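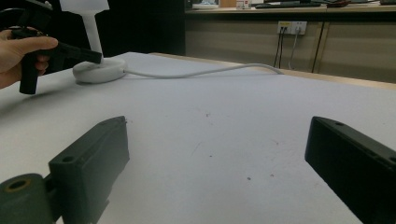
Packing care bags for the kids' ward: tips from our kitchen table

Writing this fast before the June bags go out. Most of it is stuff we learned by doing it wrong first. Use what you can.

Call the ward before you buy anything

Ask for the child life person, or whoever handles donations. Get the rules in writing if you can, email is fine. Ours changed twice last year. No latex balloons, no fresh flowers, nothing with a strong smell. No used stuffed animals, even if you washed them. Some floors won't take any plush at all, new or not. Ask which floor.

Wiping things down

Hard toys and plastic cases get wiped before they go in a bag, even brand new out of the box. Check the label on your wipes for how long the surface has to stay wet. It's longer than you think, usually minutes. Let it air dry. Don't towel it off.

Skip toys with seams that trap gunk, or fur, or little fabric skirts. If you can't wipe it all over, leave it out.

Wipe your table too. Start clean, and do it again after lunch.

Getting sticker goo off

Price stickers are the worst. Warm the sticker with a hair dryer, peel from a corner, slow. Leftover goo comes off with a dab of cooking oil, then dish soap, then a plain wipe. Test oil on painted stuff first, I ruined a puzzle box. Cardboard: just put a nicer sticker over it.

Fleece hats and blankets

Wash everything in unscented detergent. No dryer sheets, no softener. Kids on chemo can get sick from a smell you don't even notice. Double rinse if the machine has it.

Hats need flat seams. Femke Mertens sews ours and she turns the seam to the outside so nothing rubs a bare scalp. Looks kind of cute that way. Cotton jersey for summer, fleece for winter. Cut tags out completely, no stubs.

Tie blankets: trim the selvage first or the edges will curl. Cut the fringe no thinner than an inch. Seal each one in a clear zip bag as soon as its out of the dryer and cool, so pet hair doesn't get on it. If you have cats, dry and bag at somebody else's house.

Snacks

For parents and siblings mostly. Store-bought and sealed, single serve. Nothing homemade, sorry, I know. Check dates the night before, not the week before. Keep peanut and tree nut stuff out altogether. Soft granola bars, crackers, applesauce pouches, tea bags. Parents always ask for decent instant coffee. Add a spoon.

Keep snacks in their own small bag inside the big one. Crackers break and the crumbs get into everthing.

Chargers and cords

Long cords. Six feet at the very least, ten is better, the outlets are behind the bed. Wrap in a loose loop and use a twist tie or a strip of velcro. Rubber bands go gummy. Label both ends with the family's room tag if the ward gives you one, otherwise leave a blank label and a pen.

Test every charger. Plug it in, phone on it, wait a minute. Takes forever, do it anyway.

Activity packs

Twistable crayons, they don't snap or roll as bad
Small sketch pad with a stiff back so it works in bed
Card deck, large print if you find it
Washable markers only, and check the caps click
Word searches for the grandparents

No glitter. No slime. No tiny beads. With an IV in one hand, anything that takes two hands to open is going to be a pain, so take the shrink wrap off the card deck yourself and tape the box shut with one little piece.

Packing order

Heavy and flat on the bottom, blanket next, snacks up top where parents can find them at 3 a.m. Card goes in last, facing up. Write "thinking of you," not "get well soon." One mom told us that and we've stuck to it.

We pack by age group, 13 bags to a bin, and tape the list on the lid. Radosław Krawczyk drives them over and he wants the bins under 30 pounds, fair enough. Weigh yourself holding the bin, then without, and subtract.

Storing leftovers

Lidded totes off the floor. Not the garage, it gets damp and the pads go wavy. Pull out snacks with less than three months on them and give them to a food pantry while they're still good. Write the month on masking tape and stick it on the short end of the tote so you can read it on the shelf.

Bag count since we started is 1,055. Need more tote lids if anyone has spares.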